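10th July

Paint bench, coatings notebook, continuing from the last page

Panels from the February batch are finally out of the salt cabinet and I'm really happy with them! Writing it all down while my hands still smell of the rinse.

Recap for anyone picking this up cold. The question was whether the Zustberg primer needs the long overnight cure before topcoat, or whether the short cure on the can is good enough for stuff that lives outdoors. We had 10 steel panels, same sheet, same degrease, same abrasive. Half got the short cure, half got the overnight. All of them got the Truser gray on top, sprayed by the same person on the same afternoon (me, with a sore wrist by the end of it). Then a scribe down to bare metal with the carbide tip, tape on the edges, and into the cabinet.

Total time in fog: 322 hours. I wanted more but the cabinet pump started whining and I didn't want to lose the set over it.

What came out:

Overnight cure panels look lovely. Rust in the scribe, of course, but it stays put. I ran the dull knife along both sides and the film hardly lifts anywhere. One panel has a blister near the hanging hole, and I think that's a degrease miss on my part, there's a thumb-shaped look to it.

Short cure panels are more interesting. 3 of them are nearly as good as the long ones. The other 2 crept badly, and when I pulled tape over the cross-hatch the topcoat came off in flakes with the primer still sitting happily on the steel. So the weak spot is between the coats! I'd been telling everybody it would be at the metal. Glad to be wrong, this is much easier to fix.

Guess: the primer skins over, we scuff it too early, and the scuff pad just smears it. It would explain why some panels got away with it, the ones at the back of the rack sat longer before I reached them. Should have written down the rack order. Write down the rack order next time.

Side thought on wear versus corrosion, which keeps getting mixed up when people come by the bench. A film that has been rubbed through goes thin first, gets patchy, and the edge of the bare spot is ragged and follows wherever stuff slides. A film that let go from underneath tends to have a crisp lip you can catch with a fingernail. Different problem, different fix. No primer in the world saves you from the first one, you need a harder topcoat or a liner.
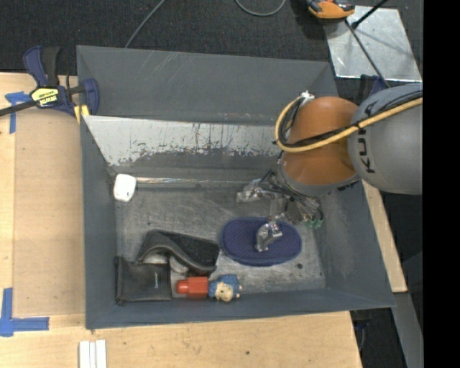

Worn gray coating on the slanted inner panel, ragged lower edge to the bright area. Scuffed bare floor.

Back to the panels. I also tried the trick from the Plokunau data sheet, wiping the primer with a barely damp solvent rag in place of scuffing. Did it on a scrap offcut, so it isn't part of the set and doesn't count for anything, but wow, the topcoat grabbed on beautifully. Cross-hatch tape came away clean. If that holds up on proper panels we can drop the sanding step between coats completely, and the dust that goes with it. I'd love that. The booth filters would love it too.

Careful with the rag though. Too wet and the primer goes gummy and drags. You want it to flash off almost as you pass over.

Topcoat notes, while I remember: Truser gray likes to be a little thinner than the sheet says when the shop is warm. At the listed mix I was getting orange peel on the last few passes. Added a splash more reducer and it laid down like glass. Need to measure the splash!! Use the small cup with the lines on it, not the coffee cup.

The Valdovinos hardener can has gone thick around the rim. Still pours, but I wouldn't trust it on anything that matters. New can is on the order sheet, old one is marked with red tape, please use it up on practice pieces only.

Next round:
New set, same steel. Overnight cure, solvent wipe on half, scuff on the other half.
Short cure with a longer wait before scuffing, to check the smearing idea.
Film thickness at the top, middle and bottom of every panel before the cabinet. I only did the middle this time and my wrist gets lazy toward the bottom.
Rack order!!
Fresh gloves between degrease and spray.
Get the cabinet pump looked at first, and change the tubing while it's open.

Panels are wrapped in brown paper on the shelf over the scale, scribe side up. Look at them all you like but leave the tape tags on, the marker on the back rubbed off some of them and the tags are all I've got.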